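How do you test a robot hand?

A robot hand is also called a gripper. Some grippers have two flat fingers that open and close like tongs. Some use a suction cup. Others have several jointed fingers and a thumb, and are shaped more like your own hand. To find out which is best for a job, engineers give each one the same tasks and write down the results.

What is being compared?

At the Clivness workshop, Timothée Boyer and Stefaniia Symonenko compared two grippers. The first, called Jimdale, has two flat fingers. The second, called Motia, has jointed fingers and a thumb. Both were run by the same controller, Antal. A controller is the computer that tells each motor how far to turn and how hard to push. If the controller had been changed as well, it would be hard to say which part made the difference.

What makes a test fair?

A fair test changes one thing at a time. The parts start in the same places. The arm moves at the same speed. A try has a limit of 60 seconds, and if the part is not in place by then, it is marked as a miss. Dropping a part is also a miss. Pushing it into place without gripping it is written down separately.

There were 11 tasks. The early ones were simple, such as picking up a block. The later ones used pegs and slots. A peg is harder than a block. It has to be upright and in line with its hole before it will go in, and a small tilt is enough to jam it.

By the end of March the team had recorded 2792 tries. Of these, 845 were misses. Most of the misses were on the peg tasks.

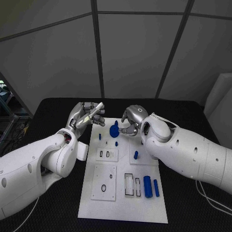 Jointed fingers can curl round a cylinder and touch it in several places, so it is less likely to roll. The cost is that there are more motors to control, and each motor can be slightly wrong. Two flat fingers are quicker to set up – but they touch a round part along two thin lines only, and it can twist.

Using two arms adds another problem. Each arm must know where the other one is. Antal checks this many times a second and slows both arms down if they get too close.

Words to know

Gripper: the part at the end of a robot arm that holds things.
Joint: a place where a finger or arm bends.
Controller: the computer that runs the motors.
Try: one attempt at one task.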